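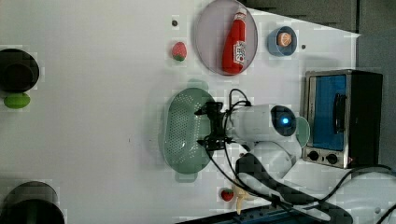

Green colander and the big plate, on the white table.

October, 6:10 a.m.

Humidity in the back room 50 percent, temperature fine. Dough from last night had risen past the line on the tub by the time I got downstairs, so the new starter is faster than the old one at the same ratio. Fed at 10 p.m., 50 g starter, 50 g flour, 50 g water. The old one would have needed until eight. I put the tub in the fridge to stop it and went back to the water notes, which are what I meant to write up today.

Well level is down again. Static level before pumping was 302 cm below the casing lip, measured twice with the tape and once with the weighted string, and the string agreed to the width of the knot. After the pump had run for 10 minutes the level dropped and then held. Recovery was slower than in the spring. I don't have a proper spring figure for recovery, only a note in the margin that says "quick," in my own handwriting, with no units. I have started a column for it.

Lech Laskowska came by at nine with the replacement pressure switch. The old one is a Reisinger and the contacts are pitted on one side only. He thinks the pump has been short cycling since the tank lost its air charge. We drained the tank and checked with his gauge, and it was well under what the label asks for. Pumped it up by hand, which took longer than either of us expected, then closed the drain and let the system fill. Cut-in and cut-out are now where they should be. I could hear the difference from the kitchen. The pump ran once while I filled two kettles and did not come on again for the dishes.

He would not take money for the switch. I gave him a loaf from the second batch, the one with the tight crumb.

Conductivity readings, same meter as before, calibrated last night with the sachet solution:

Kitchen tap, first draw: 528
Kitchen tap, after running: 519
Outside spigot: 521
Rain barrel: 31

The kitchen first draw is always the highest and I assume that is the pipe. The rain barrel is as expected. I sent the numbers to Anjana Kanagaratnam, who has the next well up the hill on Grostby road, and asked for hers. Her well is deeper than mine by a good deal and was drilled later. If hers has gone up too then it is the dry summer. If it hasn't, I will have to think about the road salt again, and I would like not to have to think about the road salt.

The filter housing under the sink is weeping at the top thread. Replaced the O-ring, greased it, hand tight plus a little. Still weeping after lunch, one drop on the paper towel. Took it apart a second time and found a hair of old Teflon tape across the seat. Removed that. Dry towel at 3 p.m., dry towel at 5.

Scale in the kettle is worse than last month. Descaled with citric acid, two spoons to a full kettle, boiled, left it for the length of the radio news, rinsed twice. The element came up clean except near the weld. Kazue Koyama says vinegar is just as good and cheaper. It may be, but the smell stays in the kitchen all day.

Letter from Rernon about the softener. They want to sell me the larger unit. Their sizing sheet assumes four people and a hardness I have never measured here, so I filled it in again with my own figures and the smaller unit comes out ahead even with the regeneration set to the short interval. Will reply tomorrow. Need to ask whether the brine line can be run through the existing hole in the wall or if they insist on a new one. Also ask about the bypass valve, as the drawing shows it on the side where the shelf is.

Seul-gi Yoo telephoned in the afternoon about the history of the Bollura spring. She has found an entry in the parish accounts for stone and lime "for the water place" and wants to know if the trough below the bend could be what is left of it. I said the lower course looks older than the rest but I am no judge of masonry. The overflow there was running today at a fair rate. I timed the bucket three times and got 41, 43 and 42 seconds. I should have done this every month since I moved here and have done it maybe five times.

Kazuhiro Hirano has still not returned the long tape. I used the string for the garden cistern, which is why there is no figure for it.

To do: static level again in the morning before anyone runs a tap. Lag the pipe at the north wall before the first hard frost. Order two more O-rings. Take the dough out at seven.

Anjana's reply came at 9:40 p.m. Hers has gone up as well.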